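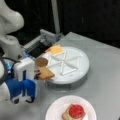

Fionnuala Brophy thought the minutes of the last meeting made the hall charge sound settled, and it was not. She asked for the words "agreed in principle" to go in. With that change the minutes were passed.

Zestport Allotment Association
Minutes of the April meeting, held in the back room at Mac Mathúna, 7.30 pm

Chair: Wanting Pan
Minutes: Fionnuala Brophy
Apologies were read out and noted.

1. Matters arising

The gate code has been changed and plot holders have had it by letter. Two letters came back. Wanting will try the phone numbers we hold for those plots.

The hall charge is carried over until Mac Mathúna send their new price list.

2. Water

The mains supply was turned back on at the start of the month. The standpipe by the lower path drips at the joint and needs a new washer. The one by the car park is fine.

There was a long talk about hosepipes. Several people said that plots at the top get hardly any pressure in the evening when hoses are running lower down. A ban was suggested and did not find a seconder. It was agreed that hoses may be used before 9 am and after 7 pm, for filling butts and cans only, and that nobody should leave one running and walk off. Wanting will put a notice on the gate.

Members were reminded that water butts must be kept covered. This has been in the rules for years and is widely ignored. Children come on to the site at weekends, and the mosquitoes last summer were bad enough for the neighbours to complain. A proper lid is best. A board with a brick on it will do for now. 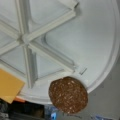
3. Compost and manure

The farm can deliver again, at the same price as last year. Orders to Fionnuala by the end of the month, with payment. The load will be tipped in the car park as before, so cars will have to go on the road that morning.

A member asked whether we could go back to Pledero for bagged compost. Others had found it full of twigs. Left to personal choice.

4. Paths and sheds

The grass path between plots 2 and 3 has been dug into from one side and is now too narrow for a wheelbarrow. Wanting has spoken to both plot holders and it will be put back to its old width.

The quote from Sumier for a new roof on the tool store came in at £900. This was felt to be high. Fionnuala will ask for a price for felt only, leaving the boards as they are, and will get a second quote elsewhere.

5. Waiting list

There are 4 names on the list. The half plot by the hedge is free and will be offered to the first of them this week. It is badly overgrown with couch grass, so the rent will be waived until the autumn.

6. Any other business

Bonfires: a reminder that none are allowed before October.

Seed swap: there are plenty of broad beans left over and very few tomatoes. Anyone with spare tomato seedlings is asked to leave them on the bench by the tool store, labelled.

The meeting closed at 9.10 pm. Date of the next one to be put on the gate.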